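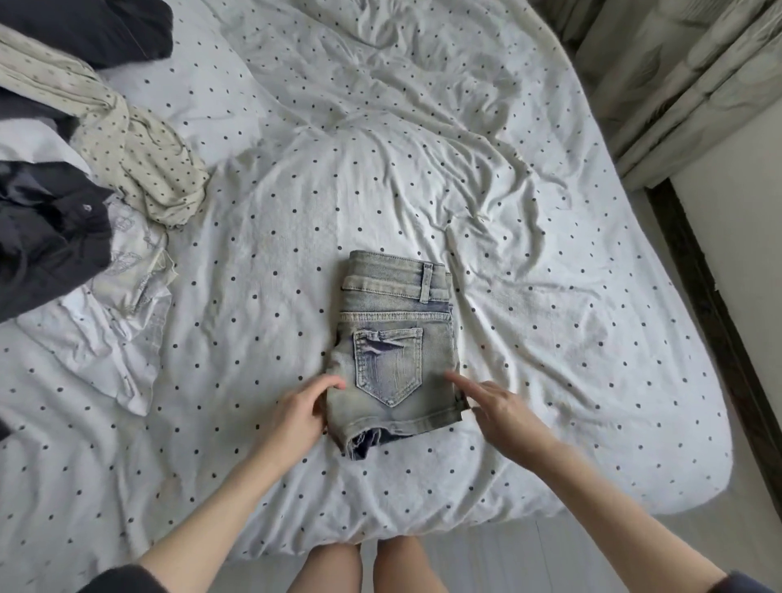 Court round-up: Dobson burglary case moves to trial

The man accused of a run of burglaries on the Dobson estate will stand trial in May after a judge refused a request to have the case thrown out.

His barrister, Gemma Stockdale, had argued that the police search of a lock-up behind Brinska Road went beyond what the warrant allowed. The warrant named one unit. Officers opened two, and most of the property listed in the charges came from the second.

The judge said the two units shared a single door and a single tenancy, and that it would have been hard for anyone reading the warrant to treat them as separate places. She allowed the evidence to stand but said the defence was free to raise the matter again in front of the jury.

The defendant, who is 34 and lived on the estate until last summer, denies six counts of burglary and one of handling stolen goods. He spoke only to confirm his name and was returned to custody. An application for bail was not made.

Prosecutors say the break-ins followed a pattern. In each case the house was empty during working hours and entry was through a ground-floor window at the back. Jewellery, cash and small electrical items were taken. Four of the households have since had some of their belongings returned, although the police are keeping photographs and written records of those items for the trial.

The court also heard a short argument over phone records. The Crown wants to use location data to place the defendant near the houses. Ms Stockdale said the data was too broad to be useful on an estate that size, where one mast serves every street as well as the Trultura retail park. A ruling on that will be given before the jury is sworn.

Nhung Vũ, whose house on Provinum Close was the third to be entered, was in the public seats for the hearing. She said afterwards that she had been told very little between the arrest and now, and had found out the date of the hearing from a neighbour.

"I rang twice and was told someone would call me back," she said. "I don't mind waiting for the trial. I would just like to know when I am needed."

The police said that a named officer is now the contact for all six households and that letters giving the officer's direct number have gone out. Anyone affected who has not had a letter should ask at the front desk of the station, which closes at 6pm.

The trial is expected to last eight days. Witnesses who have been warned to attend can ask for a visit to the court beforehand, and for screens in the courtroom if they are worried about giving evidence in view of the defendant. Requests for screens need to reach the witness care team in good time, as the judge has to approve them.

Reporting restrictions cover the legal argument on the phone records until the ruling is made public, so we have left out the detail of what was said.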